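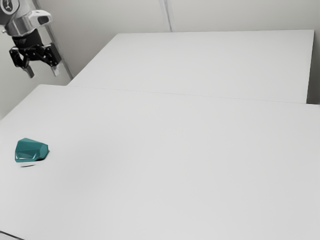
The simulated bench used in the Ravcombe Grasping Challenge, with the gripper open and a teal block on the near table.

The Ravcombe Grasping Challenge is a student robotics competition in which teams write software for a simulated robot arm. It is run by the engineering department of Ravcombe College and is open to school sixth forms and first-year college students. Entrants work entirely on a computer, so a team needs no robot of its own.

Format

Teams have between two and five members. Each is given the same software package, called Veleck, which contains a model of an arm with a parallel-jaw gripper, a pair of white tables and a set of faceted blocks. A run starts with the gripper open above the work surface and one block lying on the table. The program must find the block, close the fingers on it and lift it clear. It then has to hold the block for 7 seconds.

The final takes place in December and consists of 30 runs per team. The starting position of the block changes from run to run, and teams are not told the positions beforehand. Irregular shapes are used because a plain cube was found to be too easy in the trial year – most programs simply closed on whichever sides were nearest.

Scoring

A completed lift earns 2 points. A lift that is dropped before the time is up earns one. Touching the table with the fingers is allowed, but pushing the block off the edge ends the run with no score. Ties are settled by total running time.

History

The challenge grew out of an evening class taught by Lachlan Shearer, who wrote the first version of Veleck as coursework material. The class had one real arm between all its students and the queue for it was long. Later versions added the second table and new block shapes. In the most recent year 164 students took part.

The Cárdenas Cup, given to the winning team, is named after a former head of the department. A separate prize, the Rokar Award, goes to the clearest written report and has twice gone to a team that did not reach the final.

Comments

pjh_maths: Does the report count towards the Cup, or only the Rokar?

Denise: Only the Rokar. My son's team asked last year.

oldlathe: The scoring section should mention the appeal rule. You get one rerun if the program crashes on loading.

Related articles

Veleck (software)
Cárdenas Cup winners
Parallel-jaw gripper
Ravcombe College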